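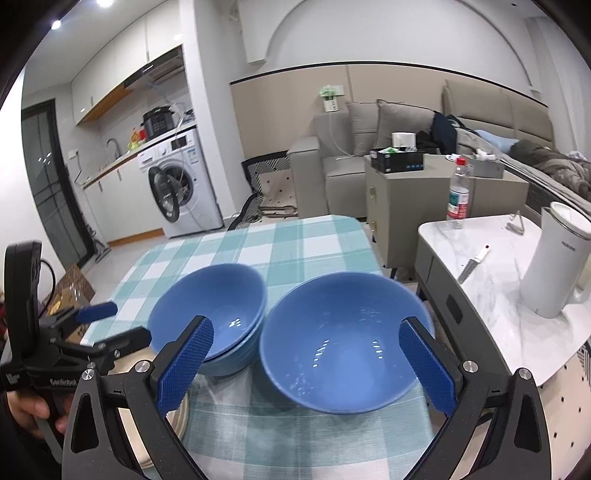

Pièce jointe 1 – poste « vaisselle », pince droite ouverte de part et d'autre du grand bol bleu

Ticket n° 2993 – Démonstrations à deux pinces, tâche « ranger les bols »
Ouvert par : Nataša Vasić
Suivi par : Snežana Stan (support Skostel)
Date d'ouverture : 13 mai 2023
Statut : résolu

Nataša Vasić
Bonjour ! On est passés aux démonstrations à deux mains sur la tâche des bols et c'est vraiment un plaisir à enregistrer, le geste vient tout seul. Par contre, l'ouverture de la pince droite est mal relue. Dans Ristia, la courbe plafonne bien avant l'ouverture maximale : les doigts continuent à s'écarter, la valeur ne bouge plus. Sur une tasse, aucun souci. Sur le grand bol, il faut ouvrir largement et on tombe en plein dans la zone plate.
Conséquence au rejeu : le bras n'ouvre pas assez, un doigt se pose sur le rebord et le bol part de travers. Épisode concerné en priorité : 121. La pince gauche donne une belle courbe, du début à la fin.
Déjà essayé : redémarrage des deux pinces, nouvel appairage, échange des câbles. Pareil.

Snežana Stan
Bonjour Nataša, merci, super clair ! Pouvez-vous ouvrir le fichier d'étalonnage de la pince droite et me donner la valeur « ouverture_max » ? Et me dire si les patins ont été changés récemment ?

Nataša Vasić
ouverture_max = 2000. À gauche j'ai 2993, donc ça ne colle pas du tout. Les patins ont été remplacés en mars, des deux côtés. Je me demande si l'étalonnage droit n'a pas été fait avec les doigts à moitié fermés…

Snežana Stan
Je pense que vous avez mis le doigt dessus (pardon). Toute lecture au-dessus de 2000 est ramenée à 2000, d'où le plateau. À faire :
1. Fermer la session Ristia, garder les pinces allumées.
2. Lancer l'étalonnage sur la pince droite seule.
3. Fermer à fond, valider, ouvrir jusqu'à la butée, valider.
4. Répéter 3 fois et garder le dernier fichier.
Refaites ensuite une prise courte sur le grand bol, sans toucher à la pile.

Nataša Vasić
Fait. ouverture_max passe à 2991 puis se stabilise à 2993, comme à gauche. Et la courbe est magnifique ! On voit l'ouverture, la descente autour du bol, la fermeture, tout y est. Le rejeu passe aussi : le bras attrape le bol par les deux bords et le soulève bien droit. Toute l'équipe est venue regarder.
Dernière question – les anciens épisodes sont-ils récupérables ?

Snežana Stan
Génial, bravo ! Pour les anciens, malheureusement non dès que la courbe touche le plateau : la valeur réelle n'a pas été enregistrée. Les prises qui restent en dessous sont utilisables telles quelles. Filtrez sur « ouverture = 2000 » et refaites uniquement celles-là, le 121 compris.

Nataša Vasić
Parfait, on s'y remet cet après-midi. Vous pouvez fermer, et merci !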